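Speaker notes - audio guides and timed entry at small attractions
Sep 12, 2022

Slide 1. Title
Keep this short. Introduce the subject: how timed entry and self-guided audio interact at sites with fewer than 500 visitors a day. Say at the start that large museums are out of scope. Questions at the end, not during.

Slide 2. The sites
Two properties. Guthrie is a walled garden with a small house attached. Nitis is a harbor trail with no gate and one ticket kiosk. Both sell through Rondalix, so the booking records have the same fields and can be compared without cleanup. Opening hours differ - mention that Guthrie closes for lunch in the off season.

Slide 3. What was measured
Slot booked, time of scan, time the audio was started, time of the last stop played. The garden has 14 audio stops. The trail has fewer, spaced farther apart. No names or phone numbers were kept. Visitors who shared one handset appear as one record, and this undercounts families. State this before showing any chart.

Slide 4. Arrival against slot
Median stay at Guthrie was 53 minutes. Slots were sold every half hour. The overlap between slots is the whole problem, so stay on this slide until people have read the axis. Point to the bulge at the front steps, where the first stop plays for too long and people stand still to hear it.
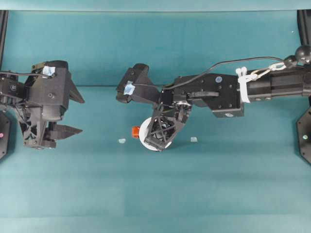
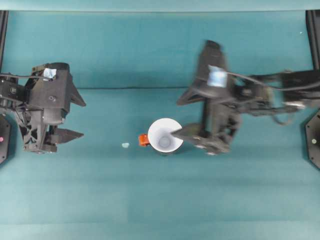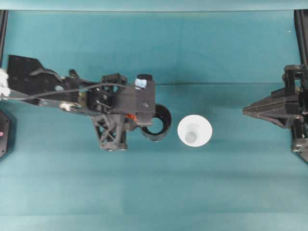
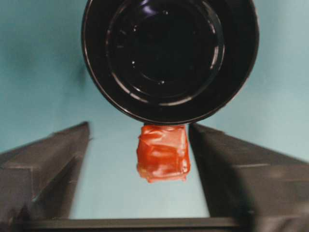
Teal tabletop with the two black grippers at left and right (first picture).

Slide 5. Changes made at Guthrie
The first stop was cut in two. Part one now plays in the ticket line, part two past the steps. Slot length was left alone. The Grulora player was set to hold the next stop until the visitor taps, where before it started on its own. Staff asked for a printed map as a backup and got one. Map use was not recorded.

Slide 6. Results
351 complete records after the change. Waiting at the steps dropped. Total stay did not move much, and the shop saw no difference. Do not claim a revenue effect. If asked about significance, refer to the handout, page two. Weather was better in the second period and there is no good way to remove that from the numbers.

Slide 7. Nitis
Different case. Nothing holds people back at the entrance, so a timed ticket is only a suggestion there. Most visitors walked the trail in the printed order, but a fair share began at the far end because the ferry lands there. The audio assumed a start at the kiosk. References such as "the building you just passed" were wrong for anyone coming from the ferry. All of these lines were rerecorded with fixed landmarks.

Slide 8. Recommendations
Write each stop so it stands alone. Keep the first one short. Do not sell a slot interval shorter than the median stay unless the entrance area can hold two groups. Test downloads on site with the public Wi-Fi turned off; the signal at the harbor end of Nitis is poor.

Slide 9. Next steps
A second round of records will be pulled in October, covering school groups. Group bookings go through a separate form and carry no scan time, so the method needs a small change first. Leave the contact slide up during questions.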